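Spread your fruit out in one layer and it lasts twice as long, apparently. I have doubts. Long thread, get a tea.
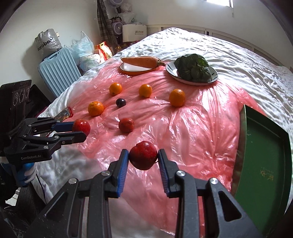 The claim I keep being sent is that the fruit bowl is the enemy. Piling is what ruins fruit, they say, so you should find the biggest flat surface in the house and give everything its own bit of space. Fine, but look at what ends up next to what when you do it. A red apple on the same crinkly pink plastic as the oranges and a little dark plum, while the carrot gets an oval plate to itself and the leafy greens get a round one. So the vegetables have been separated and the fruit is still all in together. If you believe apples hurry other fruit along (I do, mostly) then a flat layer hasn't fixed that. You've got the same company with a bit more elbow room.

The version doing the rounds is from a newsletter called Jarka. 3326 likes when I looked this morning and 114 replies, most of them some form of "omg trying this tonight". I read far too many of them. I found one person who had come back later to say how it went, and she said her pears were "fine I think".

What they tell you to do: empty the bowl, wipe everything, lay it out on something wipeable with gaps between, turn each piece daily. Daily! I've got two kids and a job. I don't turn the mattress.

Bits I'd agree with first, so I can't be accused of just moaning.

Looking at your fruit is good. When it's all laid out flat you spot the soft one. In a bowl the soft one is always at the bottom with its face pressed against an orange, and you find it by smell.

Bruising, yes. A heavy orange on top of a ripe plum is bad news for the plum. I don't need a newsletter for that, my nan kept her plums on a tray on top of the wardrobe and would shout at you if you stacked them.

And a wipeable sheet under it all makes sense if you're going anywhere near bedding. Plum juice on a white duvet cover is there for life. I speak as the owner of a formerly white duvet cover.

Now the bits I don't buy.

"Twice as long." Twice as long as what? An apple in a cool place will go for weeks whatever you do to it. An orange on the worktop doesn't seem to care either. The only things in my kitchen that are really up against the clock are plums, bananas and anything soft, and those I just eat. If there's a test behind the figure I'd like to see it. I asked under the post. No answer yet.

Then there's plastic under fruit. Every older bit of advice I've come across says let the air get round it. A rack, a wooden tray, newspaper, a basket. Put an apple down on a plastic sheet in a warm room and you've given it a nice sealed underside. It'll be fine for an afternoon while you sort through. I wouldn't leave it there and call it storage.

Which I think is where this has all got muddled. Laying everything out is a decent way to SORT fruit. Somebody has looked at a sorting job and decided it's a way of keeping it.

Warm rooms, too. Bedrooms in my house are the warmest rooms going from October onwards. The kitchen windowsill is colder, and the porch is colder than that. If I wanted apples to last I'd put them in the porch and risk the spiders.

The leafy greens are the real giveaway for me. A head of anything like bok choy left out on a plate will flop by teatime. I've done it, I left one by the kettle to "use tonight" and by tonight it looked like it had received bad news. Greens go in the fridge, in a bag, with a bit of damp kitchen paper. Putting them on a nice plate does nothing for them except make them look like lunch.

Carrots the same. A carrot left out goes bendy. You can revive it in a glass of cold water, which is one of the few kitchen tips I've tried that did exactly what it said.

Of course there's a product. Jarka's post links to a "breathing fruit mat" from Welleck, £19 for one, and you'd need more than one to do a family shop. The page says fruit stays "vibrant for up to 90 days". Up to is working very hard there. One day is up to 90 days.

I don't own the mat and won't be buying it, so I can't say it doesn't work. I can say a cooling rack does the air-underneath business and I've already got one of those, it lives behind the baking trays and falls on me every time I want a pie.

Did a small test of my own, and I'm not pretending it's science. Same bag of apples from the market in Trondton, half in the bowl as normal, half spread out on the rack with gaps. Left them until I got bored, which was most of January.

Result: I couldn't tell them apart. A couple from each lot had gone a bit woolly. My brother-in-law Domingo did a blind tasting, under protest, and picked the bowl ones as "probably the posh ones". Make of that what you like.

Oranges I tried as well. No difference I could see. The spread-out ones rolled off the rack more, if that's a finding.

Plums were the one place it did something. The ones sitting apart kept their skins nicer, and the pile had split by the weekend. So if your house gets through a lot of plums, fair enough, give them a tray. I was wrong to be rude about that on here last year – sorry to Tâm Phan, who told me so at the time and has been very gracious.

What I do now, for the people who always ask:
Apples on their own, in the porch.
Oranges in the bowl, piled up, living dangerously.
Plums in one layer on a tray and eaten quickly.
Carrots and greens in the fridge drawer.

About once a fortnight I tip the whole lot out somewhere flat and go through it. Soft ones to the front, anything past it in the compost. Takes less time than reading the Jarka post did. Then it all goes back where it came from and I can have my surface back.

Someone will say "but it looks lovely laid out". It does! Red and orange against pink is very cheerful and I'd happily have it as a tablecloth. I just don't want to be told it's preserving anything.

Khoa Lã has replied to say his mum wraps each apple in newspaper and has done for decades, and hers see her through to spring. That I'm inclined to believe, mainly as there isn't a shop link at the end of it. Going to try it with the next bag.

Edit, 9pm: Jarka have now answered my question about the test. The answer is "our readers love this one". Right then.

If anyone has done the flat layer properly, against a bowl, with the same fruit on the same day, send me what you got. Even if it makes me look daft. Especially pears, I never have any luck with pears.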